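Why Our Banana Bread Sank: Final Report, Food Science Elective
Endby Community College, Spring Term

Background

Our group picked banana bread on the theory that it was too easy to go wrong. The recipe was the one printed in the Lirnoscombe course packet, which promises "a tall, tender loaf every time." We baked it in the first week and got something short, damp and faintly purple in the middle. It went over fine with the group next to us, who would eat a sponge. We decided to spend the rest of the term finding out what the packet had left out.
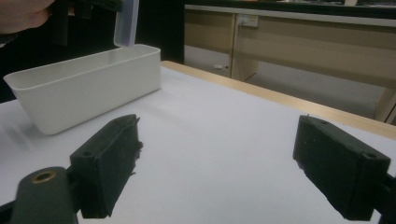 3 min read

The question

The packet calls for "three ripe bananas." It does not say how ripe or how big. Bananas from the Clirnden market are a good deal larger than the ones in the campus store, and our first loaf used the Clirnden ones. Mashed, they came to 244 grams more than the recipe's author seems to have had in mind, judging by the weight given in the packet's nutrition table. We suspected too much fruit. One of us suspected the oven and kept saying so until the last week.

What we did

We baked the same loaf over and over and changed one thing at a time: banana weight first, then ripeness, then baking soda. Flour, sugar, eggs and pan stayed the same. Every loaf cooled for 30 minutes before slicing, apart from one that was sliced early by a person who had a bus to catch. We left that one out of the results and ate it.

Height was measured at the center and at both ends with a ruler. Taste was scored by anyone who walked past the kitchen, which gave us 63 score cards, several of them with useful remarks and one with a phone number.
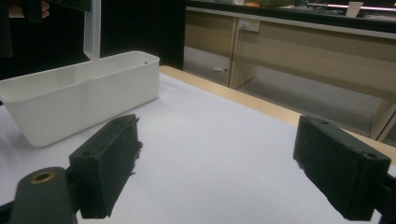
Results

Cutting the banana back to the weight in the table fixed the sinking. The center came up level with the ends and the purple streak went away. Ripeness made no difference we could measure in height, but it mattered a lot for taste. Yellow bananas gave a loaf that scored slightly below plain toast. Very spotted ones won easily.

Extra baking soda gave us a nice dark crust and a flavor that one taster described as "coins."

As for the oven, we borrowed a Tsuchiya thermometer and found it ran cool. The group member who had been saying this all term would like it noted in the report, and now it has been.

Problems

We should have weighed the bananas from the start. We also ran out of walnuts halfway through, so the later loaves have none, and we can't rule out that some tasters were scoring the walnuts. The whole project cost $133, most of it butter, and the receipts are in the envelope taped to the back cover.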